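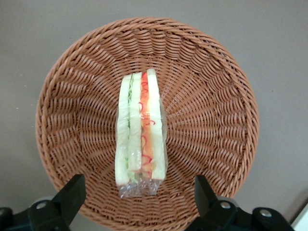
Sandwich wedge, round wicker basket

Do I have to refrigerate the sandwiches for a four-hour train ride?

I'm taking my mother and two kids to Leltier on Saturday and I've been put in charge of lunch, mostly by failing to leave the kitchen in time. Plan so far is egg salad for my mother, turkey and cheese for the kids, cucumber for me so I can feel superior. We leave the house at nine and I doubt anyone will eat before one. My sister says everything needs to be on ice. My mother says she carried egg sandwiches in a coat pocket for her entire childhood and look at her. I have looked at her and it settles nothing. Also, how do I stop the bread from going soggy?
Kang_on_the_7:40, 2023-07-13

Asmaa Bouazza
Your sister wins this one. The usual rule is 2 hours out of the fridge for egg, meat or anything with mayo in it, and only one hour if it's over 90 degrees, which a July platform will be. Freeze a couple of small water bottles the night before, put them in an insulated bag with the egg and turkey sandwiches packed right up against them, and by lunch you'll also have something cold to drink.

For sogginess, butter the bread all the way to the crust. People butter the middle and then act surprised. Salt the cucumber, leave it in a strainer while you do the rest, and pat it dry. Tomatoes travel separately or stay home. Wrap each half tightly with the cut side flat against the wrap, and leave the whole lot in the fridge overnight. Egg salad I'd mix the night before but spread in the morning.

A basket looks lovely on a picnic blanket and has the insulating power of a fishing net. Bring one if you must, and move the food into it when you sit down to eat.
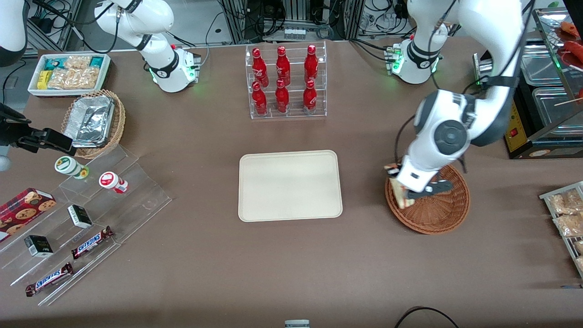 Page 2 of 3

pudding_first
My mother also did the coat pocket thing. She leaves out the part about my uncle.

Peanut butter and jelly. No ice needed, kids will eat it, done. Peanut butter on both slices, jelly in the middle, no leaks. Check for allergies if you're planning to share with strangers.

Irkato Dad
I've done this trip 37 times (custody arrangement, long story, longer train). Buy lunch at the Zernance station. It costs $26 for four people and tastes of the refrigerator, but it has been in one. If you do bring your own, pack the kids' food in separate bags with their names on them. Mine once argued over a pickle through an entire county.

And skip the egg – not for safety, for the other passengers.

Contact us | Terms | © Help Board members | Back to top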